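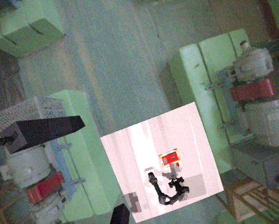 From: Celina Zawadzka
To: Workshop floors and finishes list
Subject: Re: Sealing old concrete, first coat lifting in strips

Dear Corentin, dear all,

Thank you for your long message. I will answer between your lines, and then add some things from our own floor, because I made the same mistake as you in June and I have had time to think about it.

Corentin Chauvin wrote:

> We rented the old Anness building last autumn and the floor is bare concrete, I think from the time when it was a dairy store. We swept, washed it with a pressure washer, waited two days and put on the first coat of sealer. After a few weeks it began to lift in long strips, mainly where the trolleys turn.

Two days is very short after a pressure washer. Old concrete drinks a lot of water and gives it back slowly, mostly in the night. The surface looks pale and dry and you believe it, but underneath it is still full. The cheapest test is to tape a square of clear plastic to the floor on all four edges and leave it overnight. If you see drops under the plastic in the morning, or if the concrete is darker there, you must wait. We had to wait 6 days with the doors open in the daytime, and the last corner to dry was the one behind the sink, as you would expect.

> The supplier says we used too much. The man who did the job says the product is bad. I do not know who to believe.

Maybe both are a little right. I would look at the back side of one strip. If there is grey dust stuck on it, the sealer held well but the concrete under it was weak, and then no product will help you until you grind. If the back side is clean and shiny, it never took hold, and I would suspect moisture, or grease, or the old curing compound.

With a dairy store I would think of fat before anything else. Milk fat goes deep, and cold water does not move it. Pour a spoon of water on several places. Where it makes a round bead and stays, there is still something in the concrete. Where it spreads and goes dark in a minute, you are fine. Please do this before you pay anybody for anything.

> Is it necessary to grind the whole floor? We have 638 square metres and the machines cannot all be moved.

I don't think the whole floor, no. Our hall is smaller than yours and we ground only the driving lanes and the place in front of the loading door. For the rest we used a degreaser and a stiff brush on the rotary machine, and this has held for two winters now. The border between ground and not ground can be seen if you know where to look. My brother-in-law finds it ugly. I do not mind it.

About the machines that stay where they are – cut the edge by hand, with a small grinder and a good vacuum, and leave a narrow strip unsealed around each foot. I know it looks unfinished. But oil always comes from under a machine, sooner or later, and if the sealer goes right up to the foot, the oil will travel under it and lift it from the edge inward. We learned this with the old Kozłowski press, which leaks a bit whatever we do to it.

> Somebody told me to use Clilutov under the sealer as a primer. Does anyone on the list have experience?

I used it once, in the small store room. It went on easily and the smell was gone by the next morning. But I cannot say if the result is from the primer or simply from the fact that this room was always dry. Perhaps another member has used it on a bad floor and can tell us. I would also like to know whether it can go under a water-based product. The leaflet says yes on the front and something less clear on the back.

> Also, how do you stop the floor from becoming slippery? One of our people fell in January.

I am sorry to hear this and I hope the person is well again. We mix fine sand in the second coat, but only in the lanes and near the door. Everywhere else it makes the mopping very hard work, the mop threads stay on it and the grey water stays too. Stutoletti sells the sand in small bags, in two sizes. Take the finer one. The coarse one feels like walking on a grater when you have to kneel down and repair something.

Now about costs, as you asked me privately but I think it can be useful for others. We paid 2000 dollars for the hire of the grinder, the diamond discs and the vacuum together, and we had them for 5 days. The discs were the expensive part. Ask before you sign whether the wear is measured when you bring them back, and who measures it. In our case they measured with a calliper at the counter and we had a small discussion.

The colour of the finished floor will not be even, by the way. Where the old patches were, ours is still lighter, and the centre of the lanes has gone a bit brown from the tyres. I asked in the shop if a tinted coat would hide this and they advised against, as every scratch would then be visible.

If you send me the width of your lanes, I can look up how much sealer we used per square metre, it is in my notebook at work.

With kind regards to everybody,
Celina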